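Project report: Can two hand-held grippers built in a shared workshop record usable motion?

Group members: Shagufta Memon, Danish Swati, Haris Tanoli
Supervisor: Larysa Hladun
Submitted 18/11/2022

1. What we set out to test

The claim we started from is that a person holding a pair of grippers can teach a robot arm faster than a person steering the arm directly. We had heard it from two older project groups and from a talk at the Hovinmont workshop, and none of them showed us numbers we could check. Our project was to build a pair ourselves, record a small set of tasks, and see how much of the recording was good enough to use.

Danish did the printed parts and the jaws. Haris wrote the tracking code, which we call Wona. I (Shagufta) did the recordings and most of this report, so complaints about the writing should come to me.

2. Build

The jaws went through four versions. The first two flexed so much that the fingertips missed each other when closed. Version three was stiff enough but the trigger return spring kept popping out, and Danish glued it, which we do not recommend. Version four uses a screw and a washer. Total cost of parts for both grippers was $181, not counting the filament we threw away.

My brother Mudassar Memon lent us his soldering station for the indicator lights. Two of the joints had to be redone.

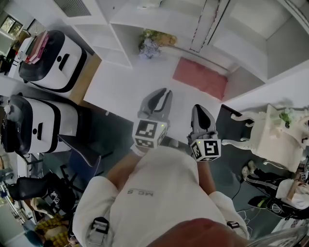
Tracking is where I have the most doubts. Wona finds the position of each hand from printed markers, and the method only works while the markers can be seen and are not blurred. We mounted a white cube behind each gray two-fingered jaw, with markers on its faces, so that turning the wrist should bring another face into view. Held out in front and close to parallel, as they are over the gray carpet, the grippers are in the easiest pose there is. Most chores are harder than that. Reaching across the body puts one forearm over the other cube, and a quick turn smears the pattern.

The small green light on each cube only says that the gripper has power. I mention it because for the first sessions we treated green as "recording" and lost a morning of work that way.

3. Recordings

We aimed for 1,000 short clips of picking things up and putting them down. We ended with 921. The shortfall came mostly from a loose cable that Haris blamed on my code and I blamed on his connector (it was the connector).

After going through the clips, we rejected 89 for lost tracking. That sounds low, and the group was pleased with it, but I would be careful. We chose easy objects, and by the end we had all learned to move slowly and keep our wrists turned toward the camera. A person who has been trained to move like that is no longer doing the chore the normal way, and I doubt the speed advantage survives it. We did not time ourselves against direct steering, so we can't say. We should have.

4. What we would change

Larger markers, and a lighter cube if Danish can get the walls thinner without warping. A separate light for recording. Someone outside the group to do half the clips. The Falleo arm was booked by another group until February, so nothing in this report shows that a robot can learn anything from our data. Larysa Hladun has offered us a slot after that, and the files are on the Ghauri drive in the folder marked "clips_checked".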